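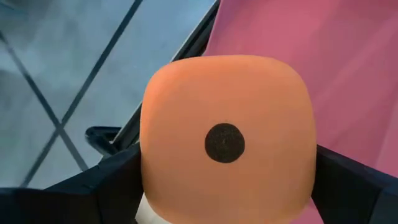

Progress Report to the Devness Fund: The Plekgate Short Film Festival

Prepared by Anežka Rusnák, festival coordinator

Where we are

When we last wrote to you, the festival was a list of hopes and a borrowed desk at the back of the Zostska, and I am very happy to say that it now feels like a real event with a real program. Your grant has carried us through the spring and most of the summer, and I want to tell you properly how it has been spent, what is finished, and what still keeps me up at night (the projector, mostly, but I will get to that).

Submissions closed at midnight on the last day of the window, and we received 81 short films. For a first call, put out by a single-screen theater in a town most filmmakers have to look up on a map, that was far more than we had planned for. The viewing took longer as a result, and I should admit that our selection was announced two weeks after the date in our proposal. All the filmmakers were told about the delay, and they were very kind about it.

The program

We have chosen 11 films for the main competition. They will be shown over two evenings, with a break in the middle of each one so that people can stretch, get a drink and argue about what they have just seen. The shortest runs under four minutes and has no dialogue at all. The longest is a documentary about a ferry crew, and it was the one film all of our viewers marked as a yes on the first pass.

Seven of the filmmakers have confirmed that they will come in person. We had set aside travel money for five, so this line of the budget has gone over. We made up the difference by printing a smaller program booklet and by putting two of our guests up with families in town, who offered before we even had the chance to ask. I have to say I think the guests will have the better time of it!

The Cao Prize, for a film by a director under twenty-five, is also going ahead. We were a little worried that we would not have enough entries to make it a fair contest, but young directors turned out in good numbers and the shortlist is strong.

The workshops

This is the part of the project I know you care about most, and so do we. Stojan Nikolovski, our technical lead, has been teaching the camera and sound workshop every Thursday after school, and it has been full since the second week. The students began with framing and simple movement, then went on to recording clean sound in noisy places, a lesson which involved a great deal of standing beside the bus station with a microphone. They are now editing their own films, which we will show before the main program on opening night.

A few of the students found the editing software heavy going. Stojan added an extra hour for anyone who wanted it, and we have paid for that hour out of the small reserve you let us keep. We would like to build it into the regular schedule next year, and you will see it in our next request.

The theater and equipment

The new sound desk is in and working. The seats in the front rows have been repaired, and the screen has been cleaned for the first time in longer than anyone here can remember. The sign for the lobby has been ordered from a local painter and should be up before the doors open.

The projector is the one open worry. It passed its test, but the lamp is near the end of its life and the replacement has been delayed by the supplier twice. Stojan has arranged to borrow a spare from a school hall in the next valley if ours does not come in time. The picture from the spare is a bit dimmer — we tried it one morning at 9:30 with the curtains drawn — but it would get us through both evenings without trouble.

Money

Spending is within the total you approved. Travel is over, printing is under, and equipment is very close to what we wrote down in the proposal. The full table of costs, with receipts, is attached separately, and I am glad to go through any line of it by phone.

What comes next

The festival itself takes place at the end of August. Before then we need to finish the subtitles for three films, settle the running order for the second evening, confirm the jury's travel, and send out the school invitations. Ticket sales open as soon as the running order is fixed. We have kept seats aside for you on both nights, so please let me know how many of you are coming, and whether anyone would like to join the students for their supper before the opening.

With warm thanks from all of us at Plekgate,
Anežka Rusnák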